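Nado hypothesis

The Nado hypothesis is a proposal in environmental history and cultural anthropology which holds that epidemic disease in early river settlements was caused mainly by the building of walls. It takes its name from Nado, a walled site in the Plekska basin, and was put forward by the historian Skarphéðinn Kirkegaard in his book The Fever Inside. The idea has found a wide general readership. Among specialists it has done less well, and its central claim remains untested at any site other than Nado.

Background

Older accounts of disease in the Plekska basin blamed crowding, stored grain and shared water. Kirkegaard accepted all three but treated them as side effects. In his view, the decisive change came when the people of Nado began to think of the marsh outside as hostile and closed themselves off from it. Fishing camps were abandoned, seasonal movement stopped, and livestock was kept within the walls all year. Illness followed, he argued, and was then blamed on the marsh, which led to more wall building.

Evidence

The case rests on 199 burials from the inner settlement and a much smaller group from the camps. Bone lesions are more common in the first group. Kirkegaard read this as proof that life inside the walls was sicker. Critics have replied that people with lesions are people who survived long enough to develop them, a well-known problem in the study of old skeletons that the book handles in a footnote.

Dating is a second weak point. The walls are placed roughly 300 years before the main burial layer, a long time for a cause to wait for its effect. Kirkegaard's answer, that attitudes change slowly, could be used to rescue almost any sequence of events.

The book also draws on 3,961 lines of Dralano temple hymns, in which the marsh is called a mouth and a thief. The hymns were copied by priests and say little about what farmers or fishers thought. Only 5 passages mention sickness at all, and in two of those the sick person is a king who has broken an oath.
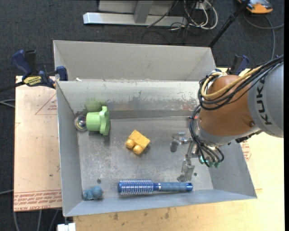 Reception

Reviewers praised the chapters on marsh fishing, which draw on the author's own fieldwork and make few large claims. The final chapter, which extends the argument to modern pandemics, was received more coolly. It moves from Nado to global air travel in under a page, and it is hard to see what the walls of one town can explain about the second.

A related proposal, the Prasertsri model, keeps the link between settlement and disease but drops the question of belief. It looks only at herd size and drainage, and it fits the Nado burials about as well. Supporters of Kirkegaard regard it as a narrower version of his theory. Its users generally do not cite him.

A revised edition of The Fever Inside appeared in October with a new preface. The burial tables were left unchanged.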